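We use cookies to keep you signed in and to remember your language settings. Accept | Manage preferences

Ticket 2144 - Rerero Print Portal: duplicate label sheets and missing order confirmations
Status: Resolved
Opened by: Sandamali Sikder, Office Supply Desk
Assigned to: Kaj Lykkegaard, Applications Support

Summary of report
The requester states that stationery orders placed through the Rerero portal in July produced two label sheets each, while the confirmation message did not reach the ordering department. The fault was first noticed at 9:40 a.m. on order 1907, a restock of markers and pens.

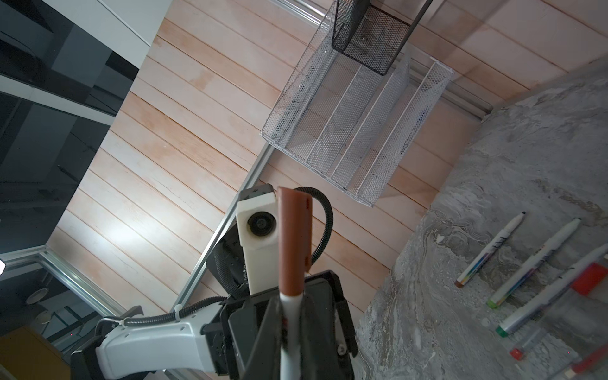 Initial review
The portal log shows that order 1907 was submitted once. The print queue, however, received the job twice, 11 seconds apart. The second job carried the same order number and was accepted by the Zultton label server without a warning. No user error was found.

Steps taken
1. Print queue cleared and restarted. Fault remained.
2. Test order placed from a second account. Two label sheets printed again.
3. Mail relay checked. Confirmations were being held under a rule that rejects senders not on the approved list.
4. Retry setting on the label server compared with the setup guide. The server was resending any job not acknowledged within 160 milliseconds.

Cause
Two separate faults were present. The retry limit had returned to its default value after the last server update - this accounts for the duplicate sheets. The portal's sender address had also changed in that update and was never added to the approved list.

Resolution
The retry limit was raised and the new sender address was approved. Held confirmations have been released. Departments that received two label sheets for one order should destroy the second sheet and should not submit a return request.

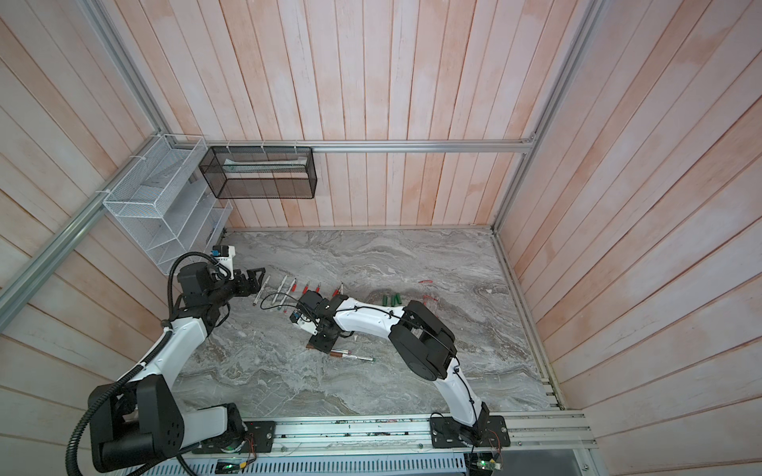 Attachment 2: Pens and two robot arms.

Requester response
S. Sikder confirms that a new order printed one sheet and that the confirmation arrived. She asks that the catalog entry for refill packs be corrected, as it still lists the old unit size. This request has been moved to the catalog queue.

Ticket closed by K. Lykkegaard at 3:15 p.m.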